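Everyone keeps telling me an old workstation is the best bargain going. Cillian Heffernan has said it to me for 365 days straight, or it feels that way. So on Sunday I opened one up, and I'm still not sold.

The case is heavy, and there's more gray plastic bracketry in it than I can find a use for. The green board looked decent. I was less pleased about the processor socket, which has a cap on it and no chip. So that's another thing to buy – and the listing said "nearly complete."
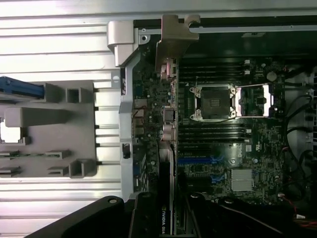
Side off. Black cap on the socket, Quadro card standing on edge.

The card is the part people get excited about. Maybe. I'd want to see it run for 17 hours before I called it a bonus, and it can't run anything yet.

Huia says wait for a cheap chip to turn up. I've set a limit and I'm giving it until February.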